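Stockdale: The Bottle Pages
Pictures from the Imham project

Lollik wanted 1000 demonstrations of a robot arm taking bottles out of a crate. We said fine, how hard can it be, and built a simulated storeroom so that no glass would be swept up by anyone on the team. It's now May. We have 941 keepers and strong opinions about crate dividers. The learning part of the project is called Imham, and it eats whatever we feed it, including our mistakes, so most of the effort goes into picking what it doesn't get to see.

Open wide
Fingers apart, nothing between them, five bottles in view and no commitment to any of them. The wrist view is the one Imham pays the most attention to, so we spend our days staring down into a blue crate too.

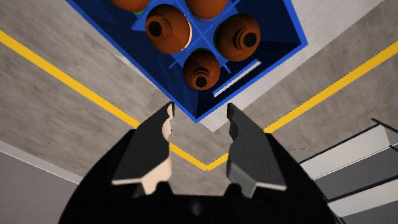 The whole room
We added a rack, some gray boxes and yellow floor lines, none of which the arm needs. An early version of the room had bare walls and a table, and the policy trained on it fell apart the first time we put a shelf behind the crate. So now there's clutter, lovingly placed by people with engineering degrees.

An operator drives the arm through each attempt, and a good one takes about 30 seconds. A bad one takes the same amount of time and then gets thrown out, or gets relabeled "recovery" if the operator is persuasive. 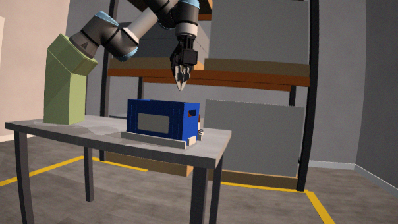
The approach is where most people get fancy. Coming straight down is dull and works well. Swooping in from the side looks wonderful on playback and teaches the model to swoop, and then you have a swooping model. Tilton, our older dataset, is full of this stuff. We still use it for regression tests and for cheering ourselves up.

Fingertips at the neck
Necks are what we ask for. The shoulders are wide and round and every new operator goes for them anyway, usually until the second coffee. We logged 23 shoulder grabs in one Thursday session and kept none of them.

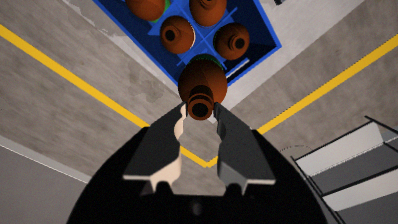 Wrist view, with a tip on each side of the nearest bottle's mouth.

More when we reach the full count. After that Lollik would like cans.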